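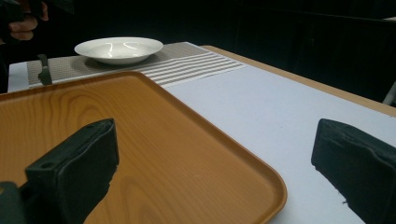

Tray on the white table

Forum > Home Workshop > Fasteners and Wall Fixings

Topic: Floating shelf sagging at the front edge, hollow wall

dulcimer_k
Put up a Tollance floating shelf in the kitchen last month. It is the kind with a steel back plate and two rods that slide into the shelf body. The wall is half-inch drywall on wood studs. One side of the plate is screwed into a stud, the other side is on plastic expansion anchors. The front edge has dropped by 2 mm at the anchor end and the stud end has not moved. Load is trays, bowls and a row of jars. The instruction sheet gives a maximum load but says nothing about what kind of wall it applies to. Is it worth swapping the anchors for toggles, or do I need to move the whole plate?

pelhamgrain
Move the plate. Plastic expansion anchors are fine for shear on a picture hook. A floating shelf puts the top screws in tension, and drywall is poor in tension whatever you put in it.

ohm_and_a_half
Disagree with moving it as a first step. Toggle bolts spread the pull over the back of the board and will hold far more than a plastic plug. The existing holes can be drilled out to size, so no new damage. Check how deep the shelf is before anything else. The pull on the top screws goes up with depth and goes down with the height of the back plate.

dulcimer_k
Shelf is 9 inches deep. Plate is 2 inches tall.

pelhamgrain
Then do the arithmetic. Put 20 pounds in the middle of a 9 inch shelf and the moment at the wall is 90 inch-pounds. With a plate that short the screws are perhaps an inch and a half above the point it pivots on, so 60 pounds of pull shared across the top row. Put the heavy items at the front and it nearly doubles. The toggle will not fail, the paper face of the board will crush and the plate will tilt. You already have that.

ohm_and_a_half
Shared across the top row, half of it on the stud side. The toggle end sees 30 in your own example. Half-inch board takes that.

pelhamgrain
Static, yes. Kitchen shelves get leaned on.

rivet_lane
Has the OP ruled out the rods? I had a Fotura shelf with the same symptom and the wall was fine. The bore in the shelf body was oversize and the shelf rotated on the rod at one end only. Take the shelf off, lay a straightedge on the rod and measure.

dulcimer_k
Took it off. Rod at the anchor end points down slightly. The plate has also come away from the wall at the top, I can slide a business card in behind it. Stud end is tight.

rivet_lane
Wall side, then. Withdrawn.

ohm_and_a_half
Toggles, and a wide washer under the head if the plate has room for one – it may not.

pelhamgrain
Or open the wall between the studs, fit a piece of 2x4 as blocking, patch and paint. Slower, but it ends the discussion.

dulcimer_k
The patch would show, the wall was painted recently. Going with toggles and moving the jars to the stud end. If the gap opens again I will do the blocking.

pelhamgrain
Pencil a line on the wall along the top of the plate. Check it in December.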